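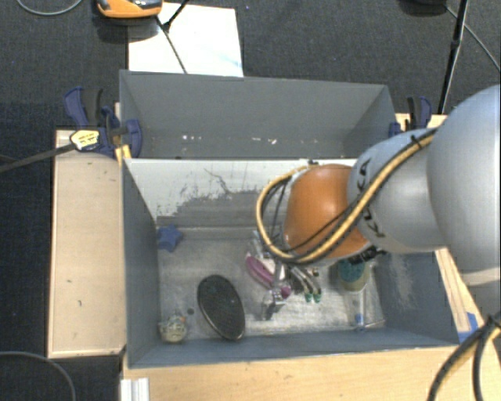 October 27, 2020
By Theda Reuter

Cestora opens sorting room for mixed small goods in Honcombe

Cestora has opened a sorting room at its Honcombe site for small household goods that arrive without their boxes or labels. The room takes in toys, craft pieces, kitchen bits and other odds and ends sent back by shops or left over at the end of a season.

Goods come in by the binful. Each bin is emptied one item at a time, and every item is checked, given a new label and put with others of its kind. Anything broken goes for recycling. Until now this work was done at the back of the main warehouse, where mixed bins could wait weeks for a free bench.

The new room covers 184 square metres and has three sorting lines. In a trial over the summer, the first line cleared 1,185 items in a single shift.

"Mixed bins are slow work," said Kaan Türkmen, site manager at Honcombe. "You get round things, flat things, things with points on them, all in together. We wanted a place where they could be dealt with on the day they come in."

The bins are plain grey and open at the top, and are kept in use until they crack. Cestora said it had looked at fitting dividers but found that they held fewer goods and took longer to empty.

Two shop groups, Lurno and Wendt, are already sending their returns to the room. Space for other shops will be offered from December. Prices are set by the bin and include labelling, but collection is charged separately.

Shops that want to send goods before Christmas should speak to their usual contact at Cestora or write to the Honcombe site office.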